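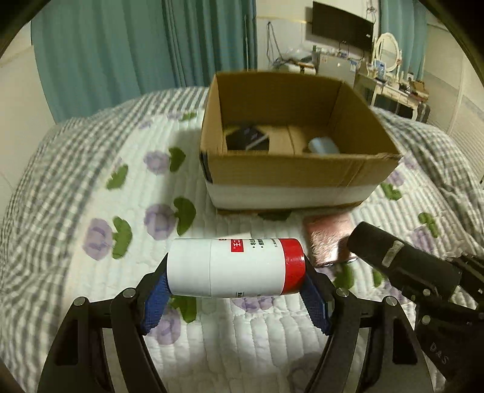 Siv Løken
Club lead, Solberg Robotics
Posted Nov 28, 2022

Packing task, where we are and what I need from people

We have 500 demonstrations to hand in for the Hondik round in December. The task is the one we agreed on: household items into the open cardboard box, two hand-held grippers, one in each hand. The bottle with the red cap is the item giving us most trouble. Most people pick it up end to end, one pad on the white end and one on the cap. I would like us all to do it the same way, so please say which you prefer before we record any more.

Also, episode 2082 has no end marker. Whoever did that one, please fix it or delete it.

----

datvu
Member

End to end is fine. I've done most of mine like that and the bottle stays level all the way over the side of the box. If you take it round the middle it swings as soon as you lift.

2082 was mine. Deleted.

----

Heather P
Member

I don't agree about end to end. It only works if you get both pads square on the ends. If one is a bit off, the bottle tips and you spend ages sorting it out, and then that's in the data as well. Round the middle is slower to line up but I drop it less.

The gripper has to open a long way for end to end too. Has anyone checked the arm we're using in December opens that far?

----

S_Nordin
Member

quote: Has anyone checked the arm we're using in December opens that far?

Not me. The Leteo sheet gives a width but I don't know if that's with the pads on or off. I can measure it when I'm next in.

----

datvu
Member

Drops aren't a problem as long as you pick it up again. The rules say recovery counts.

----

Heather P
Member

They say up to two per episode. I've watched yours, 2163 has more than that.

----

datvu
Member

Fair enough, I'll redo 2163.

----

Sverre Aasen
Mentor

Please measure the arm before anyone argues about grips. If it can't open far enough then every end to end episode is wasted for that item, and it's better to know now.

Two other things. Keep the other gripper in view while you do the bottle, even if it's holding something. And leave the patterned quilt down for the rest of the set. Irard used a plain table last year and their model got lost on anything with a print on it.

----

Heather P
Member

I'd still want a few on a plain surface. If it's flowers every time we have the same problem the other way round.

----

Siv Løken
Club lead

Quilt for now, plain surface later if there's time. No more bottle episodes until Sverre N has the measurement. Carry on with the other items.

----

S_Nordin
Member

Is the charger for the second gripper in the cupboard? It wasn't on the shelf.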